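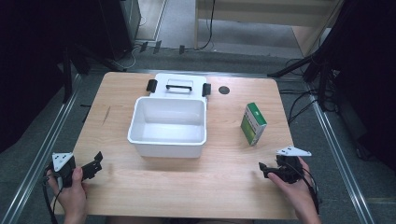 Ristport - First aid and medicines box check
Room 503, Tamel building
Carried out in September by Manju Bhardwaj. Read and countersigned by Abhishek Pandey.

Do this once a month and whenever the box has been used. Allow 12 minutes if everything is in date, longer if you have to go to the store cupboard.

1. THE BOX

Empty bin, no loose bits left in the bottom - OK
Comment: Worth doing properly! I used to just lift things up and peer underneath, and that is how we ended up with a plaster from goodness knows when stuck in a corner.

Inside wiped and dried - OK
Comment: Warm water and a drop of washing-up liquid. White plastic shows every mark, so it's very satisfying to get it clean.

Lid opens fully and stays up - OK
Comment: You want both hands free when someone has cut themselves. Tried it 8 times, no flopping.

Both latches click shut - OK, with a note
Comment: The left one needs a firmer push than the right. It does hold. Abhishek, could you have a go as well and see if you agree?
A.P.: Agreed, stiff but fine. Look again next month.

Handle takes the weight of a full box - OK
Comment: Walked it to the lift and back, fully packed. Lovely and steady.

Label on the outside - NOT DONE
Comment: Label tape has run out. More on order from Furnonora.

2. CARTONS AND PACKETS

Every carton opened, not just shaken - OK
Comment: Please keep doing this. A carton can feel full and be nothing but the folded leaflet.

Expiry date read on the carton AND on the strip inside - OK
Comment: One strip of antihistamines had been put back in the wrong carton (same size, easily done). Sorted.

Leaflet still with the medicine - OK

Anything out of date taken to the chemist - ACTION
Comment: One tube of antiseptic cream and a bottle of eyewash. They're in an envelope in my drawer and I'll drop them off on my way home.

3. DRESSINGS

Plasters, mixed sizes - topped up
Sterile pads, wrappers unbroken - OK
Triangular bandage - OK
Blunt-ended scissors - OK
Comment: They're back! Thank you to whoever returned them. If you need scissors for parcels there is a pair by the post tray.

Gloves - LOW
Comment: One pair left. Medium, please, as the large ones come off in your hand.
A.P.: Ordered.

4. REPACKING

Heavy things at the bottom, plasters and gloves on top - OK
Cartons standing on end with the name facing up - OK
Comment: This is my favourite change of the whole year. You can read everything the moment the lid goes up, and it takes no more room than laying them flat.

Contents list updated and tucked inside - OK

5. WHERE IT LIVES

Back on its shelf, reachable without a stool - OK
At least 300 mm clear in front - OK
Comment: Measured with the tape this time. Somebody had parked a bag of coats there last month, and it was a pleasure to find the space clear.

Sign on the door readable - FADED
Comment: Just about legible close up. I'll print a new one.
A.P.: Bigger letters please, and put the extension number on it.

Result: passed, with the label, gloves and door sign to follow.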